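**Speech echo in an office with a long glass wall: panels or curtains?**

**Kianoush Azimi**

We have the use of a room at Trunis with a hard floor, a white concrete ceiling and a tall glass wall down one side. The volume is 241 m³. With two conversations going at once, speech becomes difficult to follow, and people on calls complain that we sound distant. 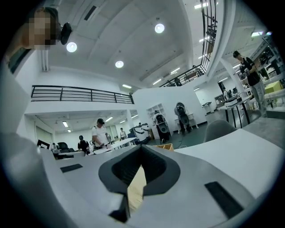

The room in July

I measured the reverberation time with a phone app and a burst balloon and got 1.2 seconds in the 500 Hz band. I would like to get this down to 0.6. The landlord allows fixings in the plaster but nothing on the glass. Serkholm have offered wall panels at £156 each. Is it worth buying these, or would heavy curtains in front of the glass do the same job?

**Do**

Curtains. We had the same trouble and hung thick ones and it was fine. Get lined ones. Egg boxes do nothing, before someone suggests them.

**Botum**

Start with the Sabine formula, T = 0.161 V / A, where V is the volume in cubic metres and A is the total absorption in square metres. For your volume, 1.2 seconds means you have 32 m² of absorption at present. For 0.6 seconds you need 64, so you must add as much again.
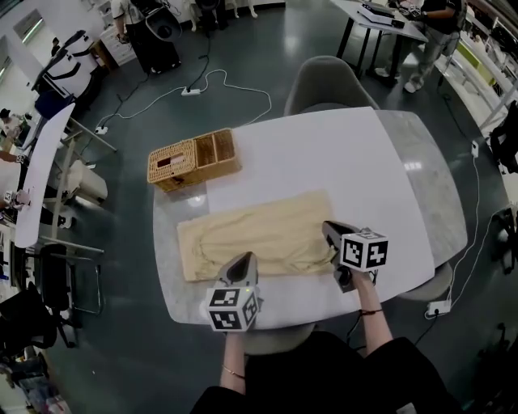
A panel with an absorption coefficient of 0.9 gives 0.9 m² for each square metre fitted, so you need 36 m² of it. Ask Serkholm for the panel area and for the coefficients in each octave band – a single overall rating hides poor performance at the low end. Thin panels fixed flat to the wall do little below 250 Hz. The same panels hung on battens with an air gap behind them will reach lower for no extra material.

Curtains can work, with conditions. The cloth should be heavy, hung at twice the width of the track so that it falls in deep folds, and kept 100 mm or more off the glass. Drawn back, it covers very little and you lose most of the benefit. If you want the glass clear during the day, don't count it in your total.

I would put most of the area on the ceiling, where it is out of the way and works for the whole room. Put the remainder on the wall opposite the glass at head height. Two hard parallel faces give a flutter echo, and treating either one is enough to stop it. Clap once between them to check.

Measure again after fitting half. Phone apps vary, so use the same phone in the same position, and take the mean of several bursts.
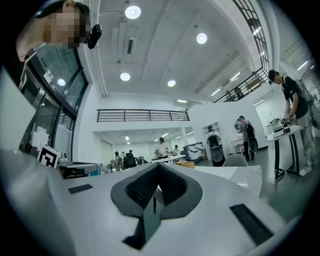
Do: Fair enough on the folds, ours are hung nearly flat and calls are still a bit boomy. Would 700 mm strips of panel between the curtains be any use?

Botum: Yes, if they are thick enough. Add their area to the sum in the same way.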